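About Skeswood

Skeswood began with two friends, one lease and far too many books. Silvana Brandão and Marius Husar wanted an office where people could spread out, read a little and get on with their work, and when they walked into this loft they signed for it the same week. White walls, so much light, and a whole mezzanine upstairs!

Today over 50 members work here. We have translators, a couple of architects, the two-person team behind Clireck, and Jussara Cavalcanti, who runs our reading group (come along, even if you've only finished half the book).

The upper floor is where most of us end up. It has the dark metal railings, the pale stairs down to the lower level, and usually a hardcover somebody is partway through. Our lending shelf has grown to 1,000 titles and we love adding to it! Borrow up to 3 at a time and keep them as long as you need.

Emerson Arruda gives tours to anyone who's curious. Write to him or ring the bell, and he'll show you both floors and put the coffee on. 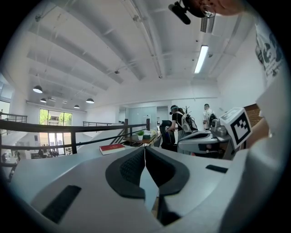
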